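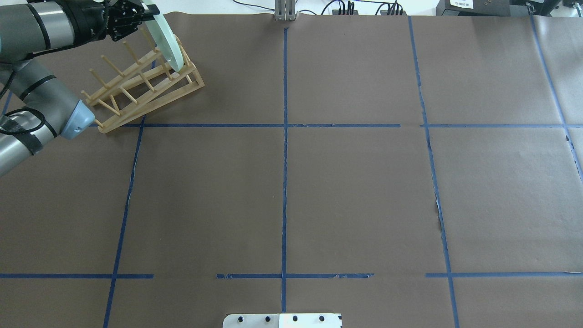
3단계. 접시 꽂기로 그리퍼 두 개 비교하기

자, 1단계에서 책상 준비하고 2단계에서 캘리브레이션까지 끝냈으면 이제 제일 재밌는 부분이에요! 저는 그리퍼를 비교할 때 꼭 접시를 씁니다. 블록 집기는 웬만한 그리퍼면 다 해내거든요. 근데 얇고 둥근 접시를 가장자리만 잡아서 세운 채로 건조대에 넣으라고 하면 차이가 확 드러나요.

비교 대상은 Denoston의 평행 그리퍼랑 Trirkico의 다관절 핑거 그리퍼입니다. 둘 다 같은 팔에 번갈아 달았고, 제어기 설정은 속도 제한까지 똑같이 맞췄어요. (속도를 다르게 해 놓고 비교하면 나중에 결과 보면서 머리만 아파요. 제가 해 봤습니다...)

준비물
나무 접시 건조대 (핀이 위로 솟은 타입)
가벼운 플라스틱 접시. 도자기는 제발 나중에 하세요
크라프트지, 파란 마스킹 테이프
메모장이나 스프레드시트

건조대 위치 잡기

책상에 크라프트지를 깔고 파란 테이프로 격자를 만들어 두면 건조대를 매번 비슷한 자리에 돌려놓기가 훨씬 편해요. 저는 왼쪽 위 칸 근처에 비스듬히 놓고 씁니다. 똑바로 놓으면 손목이 편한 각도만 쓰게 돼서 시험이 너무 쉬워지더라고요. 테이프는 떼었다 붙였다 하면 종이까지 같이 찢어지니까, 한번 붙였으면 웬만하면 그냥 두세요. 좀 너덜너덜해져도 기준선으로 쓰는 데는 문제없어요.

잡기

접시는 가장자리를 잡습니다. 깊게 물면 안정적이긴 한데 핀 사이로 내려갈 때 손가락이 먼저 걸려요. 얕게 물면 접시가 빙글 돌아가고요. 저는 대략 18mm 정도 물리는 걸로 시작해서 조금씩 조정했어요. 평행 그리퍼는 패드를 꼭 확인하세요. 패드가 닳아 있으면 접시가 손가락 사이에서 진자처럼 흔들립니다.

내리기

여기가 핵심이에요! 한 번에 쭉 내리지 말고 두 구간으로 나누세요.

먼저 접시 아래쪽 가장자리가 핀 끝 높이에 올 때까지 내리고, 거기서 멈춥니다. 카메라 화면으로 접시 면이 홈 방향이랑 맞는지 보고, 안 맞으면 손목만 살짝 돌려요. 그다음에 속도를 확 줄여서 나머지를 내립니다. 접시가 기울어진 채로 들어가도 괜찮아요. 아래쪽 가장자리가 홈에 먼저 들어가면 그다음은 팔을 천천히 세우면서 맞추면 됩니다.

반투명한 접시를 쓰시는 분들은 주의! 깊이 카메라가 가장자리를 잘 못 잡을 때가 있어요. 저도 연한 초록색 반투명 접시로 하다가 깊이 값이 자꾸 튀어서 한참 헤맸는데, Khanyisile Ntuli 님이 깊이 값은 참고만 하고 컬러 영상으로 윤곽을 잡아 보라고 하셔서 겨우 해결했어요. 감사합니다!

놓기

손가락을 벌리기 전에 잠깐 멈추세요. 저는 400ms 줍니다. 급하게 벌리면 한쪽 손가락이 접시를 툭 쳐서 옆으로 넘어뜨려요. 다관절 쪽은 벌어지는 동작이 커서 옆 핀에 닿는지도 같이 봐야 해요.

기록하기

그리퍼마다 7번씩 하고, 성공/실패만 적지 말고 어디서 실패했는지도 꼭 적으세요. 저는 잡기, 내리기, 놓기로 칸을 나눴어요.

그래서 제 결론은요? 제 책상에서는 다관절 쪽이 접시를 덜 놓쳤어요. 가장자리 곡선을 좀 더 감싸 쥐는 느낌이랄까. 대신 손이 커서 홈 사이가 좁은 건조대에서는 평행 그리퍼가 훨씬 다루기 쉬웠습니다. 컵이나 숟가락까지 하실 거면 또 얘기가 달라질 수 있으니 이 결과만 보고 바로 지르지는 마세요 ㅎㅎ

자주 막히는 곳

접시가 내려가다 핀 위에 얹힌다: 손목 각도보다 건조대가 밀렸는지부터 보세요.
팔꿈치를 굽힐 때 케이블이 당긴다: 스트랩을 관절에서 조금 떨어진 데로 옮기고 여유를 더 주세요.
두 번째 그리퍼로 바꾸니 위치가 다 틀어진다: 툴 길이 값을 안 바꾸신 거예요. 저도 매번 까먹어요.

4단계에서는 같은 건조대로 접시를 다시 빼내는 걸 해 볼게요. 넣는 것보다 어렵습니다!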